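Thread on picking an off-white for interior walls. Notes from repainting the Steinbach house, 1584 square feet, finished in April.

1/ The name on the can tells you very little. Vemadow sells an off-white called Altomdale and another called Groltetholm. On the card they look identical. On a north wall one reads cream and the other reads putty.

2/ Check the light reflectance value first. It is usually printed on the back of the card. Two whites a few points apart will look the same in direct light and separate in the corners.

3/ Paint the sample on board, two coats, out to the edges. Do not paint it on the old wall. The surrounding color will bias your eye and you will pick too warm.

4/ Stand the board upright. A sample lying on a table catches more ceiling light than a wall ever will.
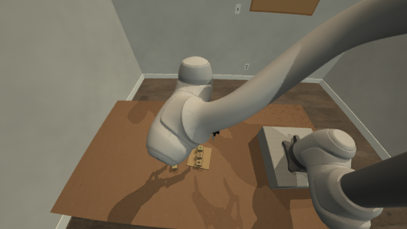
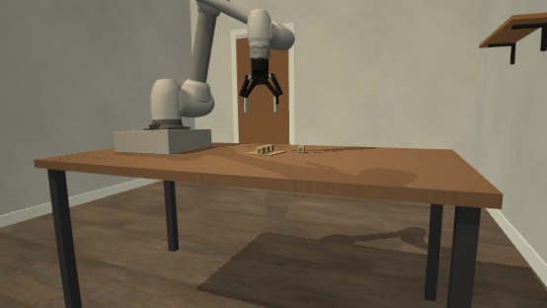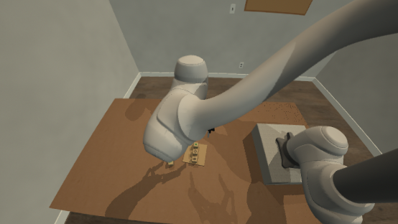 5/ Shade does more to an off-white than the tint does. Most people judge the lit part of a sample and ignore the rest. Look at the curved off-white shells in all three renders: the parts turned from the light go gray, and in the last one the long link runs from dark gray on its shaded side to almost cream near the middle. Your wall will do a milder version of this between the window and the far corner. Judge the sample in both spots.

6/ Brown floors and furniture send warm light back up. The lower part of the wall gets most of it. If you already own a lot of brown wood, go one step cooler than you think you want.

7/ Bulbs: I aimed for 500 lux at the counter and used the same color temperature in every room. Mixed bulbs on one wall will make a single paint look like two.

8/ Wait 30 minutes after switching the lights on before deciding anything. Look again in the morning.

9/ Sheen: matte for walls, eggshell for trim. Anything glossier shows every patch.

10/ We went with Groltetholm downstairs and Altomdale in the hall. The hall needed a third coat.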